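Speaker notes: Contact-Informed Grasp Selection in Soft-Walled Containers
Presenter: Beat Oberholzer, Kamolrat Laboratory
Session: Wednesday, afternoon block, second talk

Slide 1. Title

Good afternoon, and thank you to the session chair. I am Beat Oberholzer, and I am presenting on behalf of the manipulation group at the Kamolrat Laboratory. The work was carried out jointly with our partners at Drandon, who designed the gripper linkage and maintain the low-level controller.

The talk covers one method and one set of results. Please hold longer questions for the end. Short questions of clarification are welcome at any time.

Slide 2. The problem

Most published work on picking from containers assumes a rigid bin. The walls are flat, their position is known, and the planner may treat them as fixed obstacles. A great many containers in daily use do not meet that assumption. Bags, pouches and lined baskets change shape when they are touched, and they change shape again when an item is removed.

A planner built for rigid bins tends to fail in two ways. It may refuse a good grasp on the grounds that the fingers would touch the wall. It may also accept a poor grasp in which the fingers close on the wall together with the item. We call the second case a wall pinch, and the term will come up again on the results slides.

(Pause. Ask who in the room has worked with bags. At the internal run-through this took less than a minute.)

Slide 3. Prior approaches

Two families of methods are relevant. The first models the container as a deformable sheet and simulates each candidate grasp. This gives good predictions when the sheet parameters are known, but it is slow, and paper that has been creased many times no longer matches its starting parameters. The second learns a grasp score directly from images. It is fast. It does not handle contact well once the fingers are below the rim, where the view of the item is often blocked by the hand itself.

Our method keeps the image-based score and adds a brief contact check before the fingers close.

Slide 4. The Plellum method

We call the method Plellum. It has two stages.

In the first stage, a scoring network proposes candidate grasps from a single overhead view. Candidates near the wall are kept. They receive a penalty, and the size of the penalty depends on how close the fingertip path comes to the wall.

In the second stage, the gripper moves to the best candidate, stops short of the final pose, and makes a small sideways motion with the fingers partly open. The motor current during this motion is compared with a stored profile for free motion. A difference on one side only suggests the wall. A difference on both sides suggests that the item is already between the fingers. If the wall is suspected, the hand shifts inward and repeats the check once. If the second check gives the same answer, the candidate is dropped and the next one is tried.

Emphasize: no tactile sensor is used. The check relies on signals the motors already provide.

Slide 5. Training data

The scoring network was trained on 380 demonstrations collected by operators through direct teleoperation. Operators were told to attempt grasps close to the wall as well as in the open part of the container. Demonstrations that ended in a wall pinch were kept and labeled as such. Removing them made the network noticeably too bold near the rim, and we would advise other groups to keep their failures.

The demonstrations were stored in the Gindimness format, which pairs each camera view with the joint positions and motor currents from the same moment. The format description is part of the supplementary material.

Slide 6. Workspace

Keep this slide up while describing the container and the items. Point out the folded rim first, then the items.

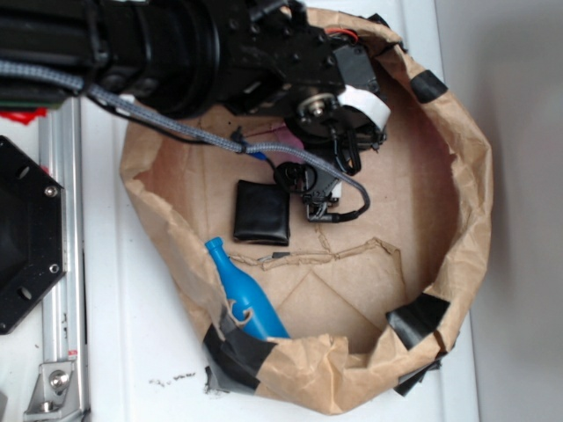 Figure 3. Gripper positioned inside a paper bag with a rolled, taped rim. A blue plastic bottle and a small black pouch rest on the bottom.

The rim is rolled down to form a shallow bowl, which keeps the opening wide enough for the wrist to tilt. Tape holds the rim. The walls are still free to bend under the fingers, and the creases give the depth estimate real trouble.

Draw attention to the tear across the bottom of the bag. Torn edges matter to this method, as a loose flap can produce a one-sided current signal much like that of a wall. The bottle and the pouch present different demands. The bottle leans on the inner wall, so a grasp on its body must pass near the paper. The pouch sits flat and offers the fingers very little height.

Slide 7. Results

We ran 300 evaluation trials with the full method and the same number with the scoring network alone. Item placement was matched between the two conditions.

The outcome of main interest is the wall pinch. The network alone produced 38. The full method produced 2. Both of the remaining cases involved a fold of paper lying over the item, so that each finger met resistance and the check read the item as correctly placed.

The check adds time to each attempt. Where throughput matters more than damage to the container, the scoring network alone may be the better choice, and the paper says so.

Slide 8. Limitations

The free-motion profile must be recorded again whenever the gripper cable is rerouted, as cable drag shows up in the current. We did not test fabric bags. We did not test containers that can slide freely across the table. Very light items may move during the sideways motion, and the method has no means of noticing that they have done so.

Slide 9. Next steps

Work has begun on a version that updates the wall estimate after every check, including those that lead to a dropped candidate. Drandon is preparing a revised finger with a thinner tip for flat items. We expect to have first measurements in January.

Slide 10. Acknowledgments and questions

Thank the operators and the Drandon engineering staff. Leave the slide with the contact address on the screen during questions.

If asked about simulation: refer to the appendix, second table. If asked about code: the release covers the contact check and the Gindimness reader. The trained weights are available on written request to the laboratory.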